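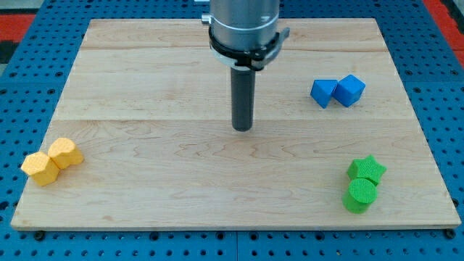
Text: Sosa product desk, Widgate workshop supplies
Page last checked 6th March

Valtimitz maple work board

A flat maple board for use on top of a perforated bench. It gives a plain, closed surface where small parts would otherwise sit across the holes or drop into them. The board is made of joined planks and supplied as a single panel. The model shown is on a blue bench top with a regular grid of round holes.

Surface and grain

Maple is pale and fairly even in colour, but it is a natural material and the grain differs from one board to the next. Expect tan and light-brown lines, sometimes straight, sometimes wavy or swirling. The seams between planks run across the width and remain faintly visible. These are not faults and boards are not exchanged on grounds of figure or shade. If two boards are to be used side by side, say so in the order notes and we will pick a pair from the same batch where stock allows.

The front edge may look slightly darker than the face.

Placing the board

Wipe the bench top first. Grit trapped under the board will mark both surfaces. Set the board down square to the rows of holes and check that no bolt head is underneath it. A raised head will make the board rock, and pressing down on the far side does not cure this. Move the board one row or take the bolt out.

The board rests under its own weight. For work that pushes sideways, fit stops in the bench holes along the edge nearest you and along one side. Stops are sold separately under the Flarville name and come in packs of 2. Do not drill the board for fixings — the guarantee covers undrilled boards only.

Suitable work

Sorting, stacking and laying out small items such as blocks and cubes, light assembly, marking up, and general bench work with hand tools. It is not a cutting board and is not sold for contact with food. Knives and chisels will leave marks.

Load

Rated load is 420 newtons, spread over the face. Do not stand on the board or use it as a bridge between two benches.

Care

Dust with a dry cloth. For marks, use a cloth wrung out in clean water and dry the face at once, working along the grain. Do not soak. Light scratches can be taken out with fine abrasive paper, after which the sanded area should be oiled and left overnight. Store flat, away from radiators. Boards leaned against a wall for long periods can bow.

Ordering

Order code: 3000
Supplied: one board, without bench, bolts or stops
Guarantee: 2 years against splitting at the seams

The earlier oiled version was withdrawn in November. Owners of that version can follow the care notes given here, but should oil the whole face after sanding any part of it.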